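Lovislow Home Help: Kitchen and Dining

White cloth under a wire rack, how to keep it smooth?

Posted by Sondalska, 1 Nov 2020

Hello to all. I have a small kitchen with not much worktop, so I put my black wire rack on the dining table, on top of a white cover. The table is 116 cm long and 68 cm wide, and the cover is only a little bigger than the table. My problem is that the cover does not stay flat. Each time I move the rack, the cover moves also, and then I have soft waves from one side to the other. I iron it, I put it back, and on the next day it is the same.
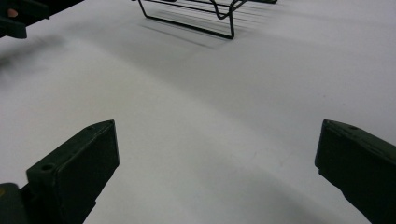 Must I buy a heavier cloth?
A heavier cloth helps a little, but an underlay between table and cloth helps much more, and it costs less.

This is what my sister-in-law told me when I asked her. But which underlay? In the shop I saw one of felt and one of a rubber net, and I could not decide. I am also afraid that the rubber will leave marks on the varnish. The rack has thin feet and I do not want that they press through. Thank you for your advice and excuse my English, please.

Ravell

Felt. I had the rubber net for two summers and it stuck to my table in the hot weather. I had to take it off with warm soapy water and a wooden spatula, and a pattern of small squares stayed in the varnish. Perhaps yours is a better quality, but I would not risk it on a table you like.

Cut the felt 2 cm smaller than the table on every side, so it does not show. For the feet of the rack you can put a thin tray under it. Then you move the tray and the cloth stays in its place.

Visser

I agree with the felt but I want to add some things about the cloth, as I had the same trouble in my old flat.

First, wash the cloth before you measure it. Mine was cotton and it became smaller after the first wash, and then it was too short for the clips. Second, iron it when it is still a bit damp, from the middle to the edges. If you iron only in one direction, you push the waves to one end and they come back when you lay it.
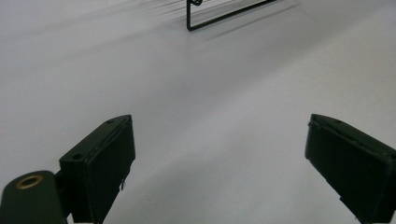 Third, do not fold it in the cupboard. I roll mine on a cardboard tube, the kind that comes inside wrapping paper, and it has no hard lines when I take it out. When you lay it, begin at the long side, pull gently at the two corners, then go to the other side and do the same. After that use your flat hand from the middle to the outside.

For clips, the metal ones hold better than the plastic ones, but check first how thick your table top is, together with the felt. Mine were too narrow and I had to bring them back to the shop.

About the rack: if you put wet cups on it, the water goes down into the felt and the felt dries very slowly. So please use the tray as Ravell wrote, and one with a small border. I lift my felt once in the month and let it hang over a chair until the evening.

Sondalska

Thank you both. I will take the felt and look for a tray with a border. The tube is a good idea also, I have one behind the wardrobe.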